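Handheld Demonstrations Cut Data Collection Time in Rakness Household Tasks Study

The household manipulation group at the Rakness Institute has completed the first phase of its study on teaching two-armed robots to put everyday items in order. The results, presented to partner laboratories in April, indicate that demonstrations recorded with handheld grippers can replace most of the demonstrations formerly collected by remote control of the robot itself.

The study was led by Davina Haldane and carried out with engineering support from Ekström. It compared two ways of gathering training data for the same set of chores, among them folding towels, loading a dish rack and placing shoes on a shelf. Under the first method, an operator steers the robot from a separate station and watches its arms respond. Under the second, the person holds a gripper in each hand and performs the chore directly, while the movement of the grippers and the view from the head are recorded together. The recordings are later converted into motions within the reach of the robot's arms.

Shoe placement was chosen as the principal test. Shoes come in matched pairs, must be set down facing a consistent direction, and differ a great deal in stiffness. A canvas upper gives way when it is squeezed, whereas a boot is heavier and tends to swing if it is lifted by the shaft. A policy trained on one kind of footwear often fails on another, and earlier work by the group had not resolved the difficulty.

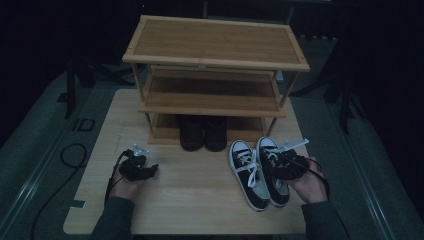
A shoe placement demonstration with two handheld grippers. Boots rest on the bottom shelf of the rack; a pair of canvas sneakers lies on the table.

For the first phase, 1,326 handheld demonstrations were collected by 51 participants, most of whom had no previous experience with robots. Each participant received a short introduction and a practice period before recording began. A further 300 demonstrations of the same chores were collected by remote control and served as the basis for comparison. All recordings were indexed in Mivico, the group's annotation system, where reviewers marked the moments at which each item was grasped and released.

Policies trained on the handheld recordings alone performed as well as those trained on the remote-control set in towel folding and dish loading. In shoe placement they performed better, particularly with soft footwear. Dr. Haldane attributes the difference to the way people handle such items when the tool is in their own hands. "Participants adjusted their grip in the middle of a movement, and they used the second gripper to steady the shoe," she said. "Our remote operators seldom did so. The robot cannot learn a correction that is missing from the data."

The report also describes limitations. Some recorded motions were too fast for the arms to reproduce safely and had to be slowed before training. Others required wrist angles outside the robot's range and were set aside. Placement on low shelves remained the weakest part of the results, as the upper tiers of a rack can hide both the item and the tips of the grippers from a camera at head height. The group is examining whether an added view from the wrist would improve performance without making the grippers too heavy for long sessions.

The second phase will extend the method to 4 new chores and will include a longer trial in Nudon, the Institute's furnished test apartment. Participants will be asked to work at their own pace and in whatever order they prefer, so that the effect of varied habits on the trained policies may be measured.

Laboratories wishing to use the first-phase recordings may apply through the Rakness data office. Requests are reviewed each Friday, and applicants should state the robot platform they intend to use.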